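Overview Files Releases Issues Wiki

Turgate Small Hydro Output Data

This repository holds power output, river level and gate position records from the small hydro plant at Turgate weir, along with the scripts used to clean them. It is meant for people who work on low-head hydro forecasting, or who need a real plant record to test their code against. The data covers one site and one turbine. It shouldn't be read as typical of small hydro in general.

The current release is version 2. If you used the first version, read the section on changes before you mix the two, because the time column means something different now.

What is in it

The plant is a run-of-river scheme with a single propeller turbine rated at 100 kW. Water is taken from the left bank above the weir, goes through a coarse rack and a fine screen, passes the turbine and returns to the river a short distance downstream. There is no storage worth the name. When the river is high the plant makes less power than you might expect, as the level below the weir comes up and the head drops. New users often take this for a sensor fault. It is how the site behaves, and the dips during floods should be left in.

Each file covers one run, from the moment the generator is connected to the grid until it is disconnected. There are 1,537 run files. Some are very short. A run that trips a few seconds after start-up still gets its own file, because the controller logs it that way and we didn't want to guess which short runs mattered.

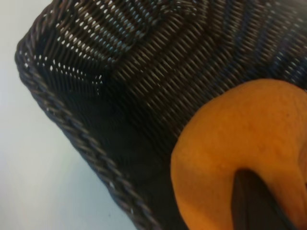 Folder layout

- runs/ has the cleaned run files, one CSV per run
- raw/ has the controller exports, unchanged apart from compression
- level/ has the upstream and downstream river level series
- notes/ has the operator log, typed up from paper
- scripts/ has the cleaning code and the plotting code
- checks/ has the output of the consistency checks for the current release

The names of the run files are the run numbers given by the controller. They aren't continuous. The controller skips a number when it is powered down during a run, and it did this often in the first winter. A missing number doesn't mean a missing file.

Columns in the run files

time: seconds since the start of the run
power_kw: active power at the generator terminals
gate_pct: wicket gate opening, in percent of full travel
speed_rpm: shaft speed
head_m: upstream level minus downstream level, in meters
screen_m: level difference across the fine screen
state: controller state, as text
flag: quality flag, see below

The gate position is what the controller reports, which is the feedback from the actuator and not a direct measurement at the gates. There is some play in the linkage. Comparing opening and closing sweeps at the same reported position will give you slightly different power, and we have made no attempt to correct for it.

Power is measured with the meter that came with the Baumgartner control cabinet. It reads net of nothing. The plant's own use (screen cleaner, lights, heater in the cabinet) is fed from a separate supply and isn't recorded. If you need export figures you will have to estimate that part.

Quality flags

A flag of ok means the row passed all checks. A flag of hold means the value repeats exactly for longer than we think is plausible, and the logger probably lost contact with the sensor. A flag of fill means the row was missing in the raw export and has been filled by straight-line interpolation. We only fill gaps of up to 20 seconds. Longer gaps are left empty.

The flag applies to the row and not to a single column. We know this is crude. In practice most hold rows come from the downstream level sensor, which sits in a pipe that silts up. If you don't use head_m, you can probably ignore the hold flag, but look at a few runs first.

Time and clocks

The controller clock is not synchronized to anything. It was set by hand after power cuts, and the operator log says when, though not always by how much. For this reason the run files only carry time since the start of the run. The table in runs/index.csv gives a start time for each run, as the controller had it, plus a corrected start time where we were able to line up the run with the level series. The level loggers keep good time.

Matching was done by finding the drop in upstream level when the turbine starts drawing water. It works well at low flow and badly in floods. The column match in the index says good, weak or none. Please don't use weak matches for anything that depends on minutes. 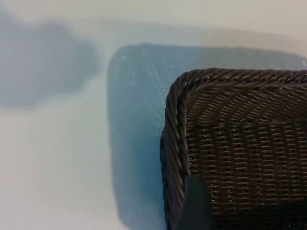
All corrected times are in local standard time, with no shift for summer. The raw exports do shift, on the dates the controller firmware believes in, which aren't always the right ones. If you start from raw/ you will need to deal with this yourself. The script fix_clock.py shows how we did it.

How the data was collected

The exports were copied from the control cabinet to a laptop on site, usually once a month and less often in winter. The cabinet keeps a limited amount of history and overwrites the oldest part when it is full. One export in October came too late, and the runs before it are lost. The operator log for that stretch survives, and you will find it in notes/.

River levels come from two pressure loggers, one in a stilling well by the intake and one in the tailrace. Both are corrected for air pressure using a third logger kept in the turbine house. The upstream logger was moved once, when the wall of the well was repaired. The offset has been taken out in level/ but the raw series still has the step in it.

The screen was cleaned by hand in the early part of the record and by machine after that. Hand cleaning shows up as a slow climb in screen_m followed by a sharp fall. With the machine you get a sawtooth. In leaf season the sawtooth gets tight and the controller sometimes closes the gates to protect the screen. These rows have state set to SCREEN.

Known problems

The speed signal is noisy below half of rated speed and drops to zero at times during start-up. The turbine did not stop. Filter it or leave out the start of the run.

Negative power appears briefly at connection and disconnection. Those values are real and have been kept.

In a small number of runs the state column says RUN while the gates are shut and power is zero. We think this is a test mode used during servicing. The operator log mentions servicing on some of those days and says nothing on others.

The level below the weir is affected by the operation of the Vakwood gates farther downstream. When those gates are closed the tailwater comes up and output falls, with no change in flow at Turgate. We don't have the gate record for Vakwood and can't separate this effect from the others. A forecasting model trained on this data will partly learn how those gates were run.

Water temperature was logged for a while and then dropped. What there is of it is in raw/ and has not been checked.

Changes from the first version

The first version gave time as controller clock time. It now gives seconds since the start of the run. The column called head in the old files was measured across the whole intake, including the screen, and it has been replaced by head_m and screen_m. Runs that had been merged because they were close together have been split again. Efficiency figures have been removed. They relied on a flow estimate that didn't hold up when we compared it with a current meter, and there is no flow column in this release.

Results based on the old head column will change, mostly in autumn. 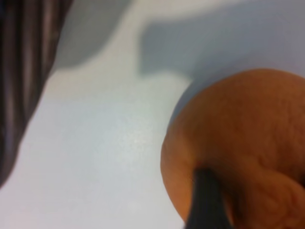

Flora project, Hydro Data Group

Running the scripts

The scripts need Python with pandas and numpy, and matplotlib if you want the plots. Start in the top folder and run them in this order:

1. fix_clock.py
2. split_runs.py
3. merge_levels.py
4. flag_rows.py
5. make_index.py

The settings are in one file, scripts/settings.ini. The paths in it are relative, so it should work wherever you put the folder. merge_levels.py is slow and uses a lot of memory, as it reads the whole level series at once. The others finish quickly.

plot_run.py takes a run number and writes a PNG with power, gate position and head on a shared time axis. It was written for our own use and the labels overlap on long runs.

Use and citation

You may use and share the data for any purpose, provided you name the source. Please cite it as "Turgate Small Hydro Output Data, version 2, Flora project" and say whether you used the cleaned files or the raw ones. The scripts are under the MIT license.

The data should not be used to set protection limits or operating rules at another plant. The trip settings at Turgate were changed several times and the changes are only partly written down.

Reporting errors

Open an issue and give the run number and the row range. A plot helps. If the problem is in the raw export there is little we can do except list it under known problems. Errors in the typed operator log are easy to fix, and there are certainly some left, mostly in the early pages where the ink has run. Corrections go into the next release and are listed in checks/corrections.txt.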